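Ticket 316 — Breaker trips when vacuum and space heater run, Tromholm unit
Status: open, waiting on electrician
Priority: medium

Problem
Tenant reports the living room circuit goes dead a few times a week. Breaker 11 in the hall panel, 20 amp. Started in February. Resets fine every time, no burning smell, no buzzing at the panel.

What's on the circuit
Living room outlets, hall outlet, and — found this out the hard way — the one bathroom outlet by the mirror. Panel label only says "LR". Relabeled it in pencil, needs a real label.

Steps so far

1. Unplugged everything on 11, reset. Held overnight. So not a dead short in the wall, probaly.

2. Plugged things back in one at a time. TV and lamps, fine. Flallen space heater on low, fine. Heater on high plus lamps, fine for 25 minutes, then I turned it off.

3. Heater on high, then vacuumed the living room. Tripped. Did it again with the heater off and went all along the baseboard and the middle of the room, no trip.
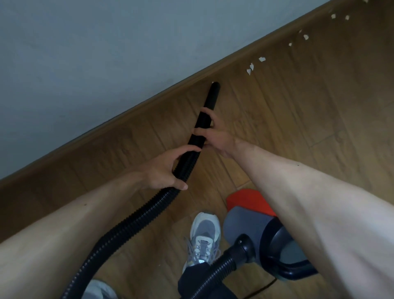
4. Swapped the power strip. Old one was a Colteo, warm at the plug end and a bit brown on one prong. Tossed it. New one is cool to the touch but the breaker still goes with heater + vacuum, so strip was a separate problem.

5. Moved heater to the bedroom circuit (breaker 9). Ran it on high with the vacuum going in the living room. No trip on either one.

6. Checked the hall outlet. Loose, plug falls half out. Did not open it. Needs replacing.

Where we are
Looks like plain overload. But tenant says it also tripped once at 6 am with only the heater on, and I cant reproduce that. Could be a tired breaker. Panel is a Messina, original to the building as far as I know.

Told tenant
Heater stays in the bedroom for now. No hair dryer in the bathroom while vacuuming. Write down the time and what was on if it goes again.

To do
— electrician to test or replace breaker 11
— replace hall outlet
— print panel labels
— check if the unit upstairs has the same bathroom outlet wiring

Update, 4:40 pm
Electrician called back, wants a picture of the panel with the cover on and the breaker brand. Sent both. No visit time yet.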